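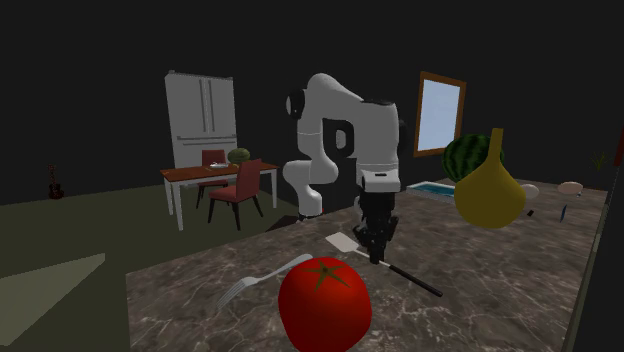

How to bring a robot arm into a working kitchen (and keep the cooks on your side)

Posted May 28, 2018

Our canteen in Flestholm serves 380 lunches on a busy day, and until February every plate and every tray was handled by people from start to finish. Now one of our stations is shared with a robot arm, and I get asked about it so often that I've written the whole thing up. I love this stuff, so forgive me if I run on a bit!

This guide is for people who run a small or medium kitchen and are thinking about handing over a few of the dull jobs. You don't need to know any programming, but you do need patience and a team that feels able to tell you when you've got it wrong.

Before you start

Spend a fortnight watching. Stand in the corner with a notebook and write down every job that makes someone sigh. Ours were fetching utensils back to the right spot, turning things on a timer, and moving produce from the delivery end of the counter to the chopping end. The cooks were cross about quite different things from the ones I'd guessed, so ask them as well as watching them.

Then sort the jobs into two piles: the ones people would happily give away, and the ones they're proud of. Leave the second pile alone. Our sauces are made by hand and always will be.

Step 1. Try it in simulation first

Do not skip this. We built a rough virtual kitchen, with a counter, a fridge, a table and some fruit and veg lying about, and ran the arm in there for weeks before any metal arrived. You can knock over as many melons as you like and there's no mopping afterwards.

Your virtual kitchen needn't match the real one down to the last cupboard handle. What matters is the height of the counter, the reach of the arm, and a good muddle of objects in different shapes. Put in something round that rolls, something flat that's hard to get hold of, and something long with a handle. Spatulas and forks are excellent practice. They lie so close to the surface that the gripper has to come down at just the right height, and if it's a little too low you'll be glad the counter is only made of pixels.

Step 2. Let the cooks watch, and let them interfere

We put the simulation on the big screen in the break room and it was the best thing we did. Within a day people were shouting advice at it. One of the breakfast team pointed out that we were asking the arm to pick up a spatula by the middle, when anyone who has ever cooked would go for the handle. We changed it that afternoon - the handover to a person got much easier straight away.

Keep a sheet of paper by the screen for suggestions, and answer every one of them, even if the answer is no.

Step 3. Mark out the space

When the real arm comes, tape its full reach on the floor and the worktop before you switch anything on. We marked ours with the arm folded at first and had to pull it all up again. Our sister kitchen at Vorgate used bright yellow, and I wish we had too, as blue tape vanishes under flour.

Agree where hands go and when. Our rule is that the arm stops completely if anyone is inside the tape, and the stop button is on the cook's side of the counter.

Step 4. Start with one job

Pick the smallest thing on your list. We chose putting utensils back, and it did nothing else for 8 weeks. Run it in a quiet part of the day, with one person alongside who has no other duties.

Step 5. Rewrite the rota together

This is the part that changes people's lives, so take your time over it. We promised in writing that no hours would be cut. The time saved went into prep training and a longer afternoon break, and three of the kitchen assistants asked to learn how to set up the arm themselves. They now do all the daily checks, with a pay rise to match - do budget for that!

Some people won't warm to it. One of our longest-serving cooks prefers the far end of the kitchen, and we've arranged the rota so she can stay there.

Daily checks

Wipe down the gripper and look for crumbs in the joints.
Test the stop button before the first shift.
Clear the tape line of trolleys and crates.
Write down any dropped item, with the time and what it was.

The Bimville site starts its own trial next, with a much narrower counter, and I'll add their measurements to this page once the tape is down.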